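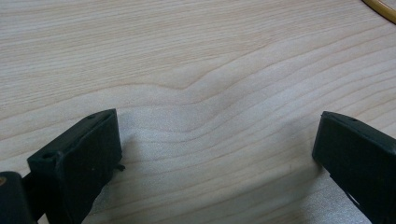
Schwarze Greiferfinger über einer hellen Holztischplatte, am Rand ein gelbes Kabel. Abdruck honorarfrei, Quelle: Technische Schule Nillon

PRESSEMITTEILUNG

Nillon, 7. Januar 2019

Technische Schule Nillon führt Wahlkurs »Greifen und Ablegen« im zweiten Halbjahr fort

Die Technische Schule Nillon setzt ihren Wahlkurs zur Handhabungstechnik im zweiten Schulhalbjahr fort und öffnet ihn erstmals auch für Schülerinnen und Schüler der Partnerschule in Falta. Das hat die Schulleitung im Einvernehmen mit der Fachschaft Technik beschlossen. Anmeldungen werden ab sofort im Sekretariat entgegengenommen.

Der Kurs besteht seit Oktober und richtet sich an die Jahrgangsstufen 10 bis 12. Im Mittelpunkt steht das Projekt Dredico, in dem die Teilnehmenden mit handgeführten Greifern einfache Tätigkeiten am Tisch ausführen und aufzeichnen: Becher umsetzen, Stifte sortieren, Tücher falten, Deckel auf Dosen legen. Aus den Aufzeichnungen entsteht eine Sammlung von Bewegungsabläufen, mit der im weiteren Verlauf ein stationärer Roboterarm angelernt werden soll. Bis zum Beginn der Weihnachtsferien wurden 1.591 Durchgänge aufgenommen und von den Arbeitsgruppen auf Vollständigkeit geprüft.

Die Greifer werden mit der Hand geführt. Eine am Werkzeug angebrachte Kamera zeichnet dabei auf, wie sich die beiden Finger zum Gegenstand bewegen, wann sie schließen und wo sie wieder öffnen. Jeder Durchgang beginnt mit geöffneten Fingern. Durchgänge, bei denen der Gegenstand entgleitet, werden gesondert gekennzeichnet und bleiben erhalten. Nach Auffassung der Fachschaft lernen die Schülerinnen und Schüler auf diese Weise, Messdaten sorgfältig zu führen und auch missglückte Versuche zu dokumentieren.

Der Unterricht findet in Doppelstunden im Werkraum des Altbaus statt. Gearbeitet wird in Gruppen zu dritt mit wechselnden Aufgaben: Eine Person führt den Greifer, eine zweite legt die Gegenstände nach Plan aus, die dritte führt das Protokoll. Vorkenntnisse im Programmieren werden nicht vorausgesetzt. Eine Einführung in die Auswertung mit einer Tabellenkalkulation ist Bestandteil der ersten vier Termine. Wer bereits im ersten Halbjahr teilgenommen hat, kann stattdessen an der Überarbeitung des Aufgabenkatalogs mitwirken, der derzeit 60 Aufgaben umfasst.

Gefördert wird das Vorhaben von der Bouazza GmbH, die der Schule Material für den Kursbetrieb zur Verfügung gestellt und die Einweisung der Lehrkräfte übernommen hat. Der Schulverein beteiligt sich mit 345 Euro an den Verbrauchsmaterialien. Für die Teilnehmenden aus Nillon und Falta ist der Kurs kostenfrei. Die Fahrtkosten aus Falta werden auf Antrag erstattet; das Formular ist bei beiden Sekretariaten erhältlich.

Zum Ende des Schuljahres ist ein schulinterner Wettbewerb vorgesehen. Die Gruppen erhalten dann eine ihnen bis dahin unbekannte Ablageaufgabe und müssen innerhalb einer Doppelstunde einen vollständigen Satz verwertbarer Durchgänge vorlegen. Bewertet werden die Genauigkeit der Ausführung und die Qualität des Protokolls. Die Schule rechnet mit etwa 100 Besucherinnen und Besuchern. Der Termin wird gesondert bekannt gegeben.

Die im Kurs erbrachten Leistungen werden auf dem Zeugnis als Wahlfach ausgewiesen. In der Jahrgangsstufe 12 kann das Projekt nach Rücksprache mit der Oberstufenkoordination als Grundlage einer Facharbeit dienen. Entsprechende Themenvorschläge sind schriftlich bei der Fachschaft Technik einzureichen.

Bei den Aufnahmen werden ausschließlich Arbeitsfläche, Werkzeug und Gegenstände erfasst. Sollten Hände ins Bild geraten, wird die betreffende Aufzeichnung nur schulintern verwendet. Die Erziehungsberechtigten minderjähriger Teilnehmender erhalten vor Kursbeginn ein Informationsblatt mit Einwilligungserklärung, das unterschrieben zum ersten Termin mitzubringen ist.

Medienvertreterinnen und Medienvertreter können den Kurs nach vorheriger Anmeldung besuchen. Weiteres Bildmaterial stellt die Schule auf Anfrage zur Verfügung.

Kontakt:
Technische Schule Nillon
Sekretariat, Presse- und Öffentlichkeitsarbeit
Sprechzeiten an Schultagen von 8 bis 13 Uhr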